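Filed under: Course Materials > Consumer Research Methods

Handout 7: What a Survey Number Can't Carry
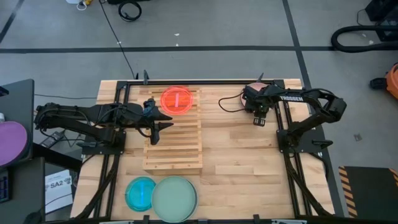

Most product surveys measure politeness. Someone is handed a form, sees that the person who made the thing is standing nearby, and ticks "satisfied." I have read a great many of these reports and I trust very few. Take kitchenware. Ask people whether they like a round pink plate and you'll get an answer, but the answer may be to the pink, to the shape, or to the wish to go home. One question, three possible meanings, and the report prints a single percentage.

The Stamora study (in your reader) is the usual case. It had 143 replies out of 1021 forms sent. The authors call this "encouraging." I'd like to know who the other people were. Lenni Rissanen argues that the silent group probably looks like the group that answered. Maybe. He gives no evidence for it, and neither does anyone he cites.

Ngan-ling Wei's reply is better. She went back to 51 of the people who had answered and asked the same questions in June. Read her table before her discussion, as the discussion claims more than the table does. Watch what happens to the middle answers.

For next time:
- Find one claim in the Stamora summary that the data can't support.
- Rewrite question 7 so that a person who dislikes the product could say so without being rude.
- Skip the Tresness appendix. It's mostly advertising.

Questions to the course office | Back to top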